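Chapter 5
Towels and Blankets: Care, Folding and Storage

In the previous chapter we spoke about bed sheets and other flat cloths. Now we come to the thick ones. They take more place in the cupboard, they dry slowly, and many beginners fold them badly. After this chapter you should be able to recognise terry cloth by touch, to fold a bath towel for an open shelf, and to put a plush blanket away for the summer.

5.1 What makes terry different

Terry cloth is woven with small loops which stand up from the ground of the fabric. The loops drink the water, so a towel with many long loops dries the body well but needs more time on the line. When you lift terry between two fingers, it makes a soft, thick fold and not a sharp edge like a sheet does. Plush is another matter: it has a pile, and the hand slides over it in one direction more easily than in the other.

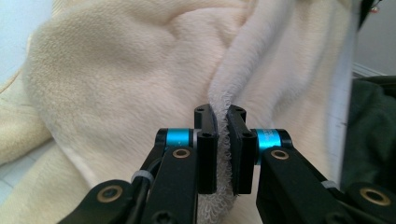

Figure 5.1. A narrow fold of white terry in front of a cream-coloured plush blanket.

The two fabrics should be washed apart. Terry gives off lint in the first washes, and plush holds this lint very strongly. Mrs Vija Kazlauskienė, who taught laundry work in the guest house at Tremthorpe, let her pupils wash one new towel together with one dark blanket, only once — they remembered it all their life.

5.2 Preparing the towel

Before folding, the towel must lie flat. Choose a surface longer than the towel, shake the towel two times, and lay it down with the label under. Then smooth it with the open palm, from the middle to the borders. Do not pull the corners, for the loops will catch and the border becomes wavy. 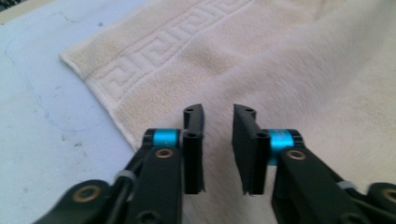
When the towel is smooth, bring the long sides together in thirds, and after this fold it in half, and in half again. The closed side should look to the front of the shelf. For a shelf 50 cm deep this way of folding is usually enough, but measure first — old cupboards can surprise you.

A blanket is folded more loosely. Heavy pressure leaves lines in the pile, and these stay for around 74 hours or longer, so never put towels on top of it.

Words to learn: loop, pile, ground, border, lint.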